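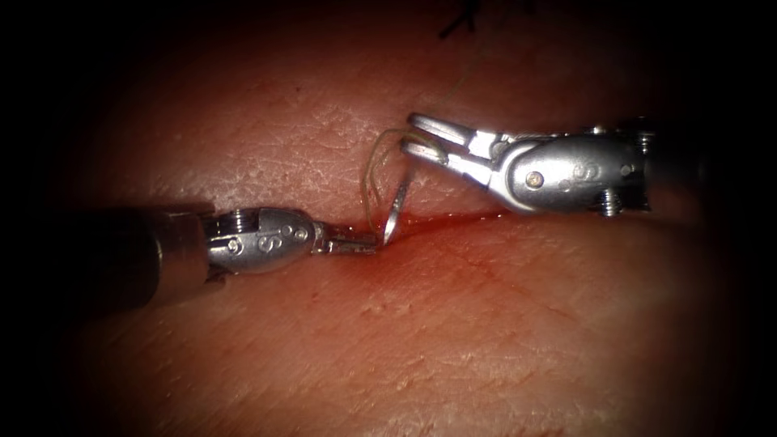 What is the Drikthorpe set for?

It is for training and testing policies that pick up, pass and drive a suture needle with two robot arms, and for checking how much a wrist camera adds to a fixed one.

Datasets > Surgical manipulation > Drikthorpe

Search this site Go Clear

Drikthorpe: two-arm suturing episodes

Last changed 12/25/19

Summary

Drikthorpe holds 363 teleoperated episodes of short suturing steps. Each episode has video from a fixed camera and from a small camera near the wrist, joint positions for both arms, jaw angles and the operator's commands. Knot tying is left out of the labels. The knots that show up in many episodes are there as background, and some of the methods we tried got confused by them.

The set was recorded by the Moner group. The baseline code is in a separate repository called Hutsuliak, and you need it only if you want to repeat our numbers.

What is in an episode

An episode begins when the operator takes control and ends when the needle has been released or the attempt is called off. Failed attempts are kept and marked. Please don't drop them when you report results on the full set.

Files in each episode folder:

fixed.mp4 – video from the fixed camera
wrist.mp4 – video from the wrist camera
arms.csv – joint positions and jaw angles, left and right
commands.csv – operator input
labels.json – step, outcome, start and end of each needle grasp
notes.txt – free text, often empty

The two videos share a clock. The CSV files use the same clock but start a little earlier, so trim them to the first video timestamp before you line them up. The loader does this for you unless you pass --raw.

Steps

Labels cover four steps: reach, grasp, drive and pass. "Pass" means one gripper hands the needle to the other. A grasp counts from the moment both jaws touch the needle, as judged by the person labelling, and two people labelled every episode. Where they disagreed on the start, both times are stored and the loader returns the earlier one.

Method

The baseline is a behaviour cloning policy with one image encoder per camera. Features are joined with the arm state and the policy puts out a short run of actions for both arms. We trained it three times: fixed camera only, wrist camera only, and both. Settings were the same each time and are in Hutsuliak under configs/.

Testing used 18 starting layouts that do not appear in training. The policy with both cameras completed the pass step in 14 of them. The fixed camera alone did worse, mostly by closing the jaws short of the needle. The wrist camera alone was good at the last part of the reach and poor at finding the needle when it started out of view.

We have not tested any of these policies on a different pair of arms.

Known problems

Thread is the hardest thing in the set. It is thin, it loops over the cut and over the tools, and it goes out of focus near the camera. We do not label it.

Glare is strong in some wrist video and can wash out a large part of the tissue. Brightness augmentation helped a little. Masking the bright area made the grasp step worse, so we took it out.

Old knots look like something to act on. In the wrist view below, the cut on the right has three black knots down it and the one on the left is still open, with green thread lying across its upper part. A policy trained without the step label sometimes moved towards the knots in layouts of this kind. 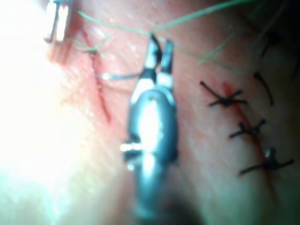

Splits

Use the train and test lists in splits/. They were made by layout, so episodes from one layout never fall on both sides. A random split will give you scores that are too high.

Getting started

1. Download the archive and unpack it.
2. Run check.py to compare the checksums.
3. Open demo.ipynb, set the data path in the first cell and run the rest.

Limits on use

The set is for research on robot control. It should not be used to judge the skill of an operator or to support any claim about clinical safety.

Planned

A second release is due in January with corrected jaw angles for the left arm. Episode names will stay the same.

Related datasets

Dedine: needle pick-up, one arm
Dedine thread outlines, still images
Moner camera calibration files
Hutsuliak baseline code and configs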